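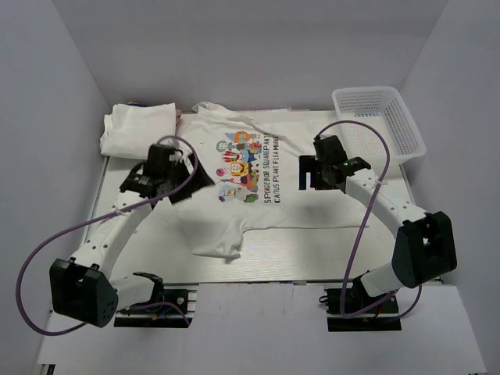
# How do I fold printed T-shirts so the print doesn't crack or get a crease across it?

**Tags:** laundry, folding, t-shirts, small spaces

I have way too many graphic tees. Band ones, cartoon ones, a couple of the SpongeBob kind with the giant block of characters down the front, some from races I did not really run. Most of them are white or started out white. And I'm trying to get them all into one dresser, a three-drawer thing I bought secondhand from Urkska (the furniture place by the bus depot, not the bakery), because we just moved and the closet in the new apartment is basically a cupboard with ambitions.

What keeps happening is that I fold them the way my mom folded them, in half down the middle, sleeves together, then in half again and again. It's quick, but the fold goes straight down the center of the picture. After a few months in the drawer there's a line there, and on two of the older ones the ink has started to flake along it. One of them I really love and I'd like it to last.

So, my questions:

- Is there a fold that keeps the crease off the print completely? My prints are tall, nearly collar to hem on some of them.
- Inside out or right side out?
- Do I need to iron them first, or is smoothing by hand good enough? One shoulder always ends up bunched when I lay the shirt down and I can never get it to go flat.
- Is rolling better? My sister says rolling, but she also keeps her sweaters in the trunk of her car.

I don't want to hang them. No rail space, and the necks get those little hanger bumps. I fold on the kitchen table, if that matters.

*Edited to add: the drawers are shallow. A stack of folded shirts more than a hand high won't close.*

---

## Answer 1 (marked as accepted)

Oh, I can help with this one! I spent four years folding at a print shop called Dissanayake and I still do it in my sleep. We had one holiday order of 2,000 shirts and I folded a frightening share of them.

The fold you want is the one stores use, where the sides go to the back and the front stays flat. You don't fold down the middle at all.

1. Lay the shirt **face down** on the table. Collar pointing away from you, or off to one side if your table is shallow — I do mine sideways at home and it's fine.
2. Get it flat before you fold anything. Take hold of the bottom hem with one hand and the collar with the other and give it a gentle tug lengthwise. Then do the same across, shoulder to shoulder. That bunched-up bit you get at the shoulder is nearly always the sleeve twisted underneath, so pull the sleeve straight out by its hem and the rest usually follows.
3. Fold one side in toward the back, with the fold line running from the middle of the shoulder down to the hem. Lay the sleeve back on itself so it doesn't stick out.
4. Same on the other side. You should have a long strip with the print facing the table.
5. Bring the hem up toward the collar. This is where a tall print gets you, because there's no way to make a short packet without folding somewhere across it. Do one fold only, in half, and leave it soft. Don't run your hand down it like you're creasing a letter.

For your shallow drawers, the in-half version makes a packet that's long and not very thick, so lay them flat, two side by side if they fit. If they're too long for the drawer you can do thirds, but then you get two lines across the picture in place of one. For the shirt you love I would give up the space and do the half.

Put something in the fold. A sheet of plain tissue, or another T-shirt (a thin one, an undershirt is perfect). It makes the bend round and fat and that's what saves the ink. Cracks come from a sharp bend with weight on top of it for months, so also put that shirt at the top of the pile. The ones you don't care about can go on the bottom and do the suffering.

On your other questions:

**Inside out?** For washing and drying, yes, always. For the drawer I like right side out so I can see what's what, but if you have thick rubbery prints that stick to each other in summer, turn them or use tissue. I peeled a cartoon face off another cartoon face once and it was very sad.

**Ironing?** Not needed. Smooth by hand while the shirt is still a little warm from the dryer. And please don't iron straight on the print. If you must, go inside out on low.

**Two small extra things.** Let them cool all the way before you stack them, since warm ink takes a crease much faster. And don't cram the drawer! If you have to push down to close it, take 3 shirts out and put them somewhere else.

> **Comment from the asker:** The sleeve was the problem!! I've been dragging the whole shirt around the table like an idiot when all I had to do was pull the sleeve. Did the whole pile tonight with undershirts in the good ones. The top drawer closes. The middle one closes if I'm polite to it.

> **Comment:** Does the tissue need to be acid free? I have a pile of the regular kind from shoe boxes.

> **Reply from the answerer:** For something you wear and wash, shoe box tissue is fine. White or uncolored though, I've had red tissue rub off on a collar.

---

## Answer 2

Another vote for the sister! I roll everything and I've had no flaking, but I do it a particular way. Sides to the back same as above, print on the **outside**, then roll from the collar down to the hem, loosely. I mean loosely, like a bath towel at a hotel. Tight rolls are worse than folding if you ask me, you get a hundred tiny wrinkles where you used to have one line.

They stand up in the drawer in rows, though with shallow drawers you'd probably have to lay them on their sides. I use a cardboard divider from Momska to stop them from unrolling into each other. A cut-down cereal box works the same, I only bought the divider because it was by the register and I'm weak.

The downside is you can't see the picture, only a slice of it. With white shirts they all look alike, so I go by the bit of color that shows at the end. My kid can't find anything, but my kid couldn't find anything before either.

If you've got an old one that's already cracking, rolling won't fix it. I have one like that and I just keep it on a shelf by itself, folded once.

> **Comment:** Rolled mine for a year and the hems all curled up. Anyone else get that or is it my dryer?

> **Reply:** Could be the dryer, mine only do it on the sleeves. Tug the hem straight when it comes out and it mostly behaves.

---

## Answer 3

get a folding board. i have the Fenik one, you put the shirt on it and flip the sides and done. every shirt comes out the same size. mine was too wide for my drawers so measure first

> **Comment:** Does it work on XXL?

> **Reply:** sort of. sleeves stick out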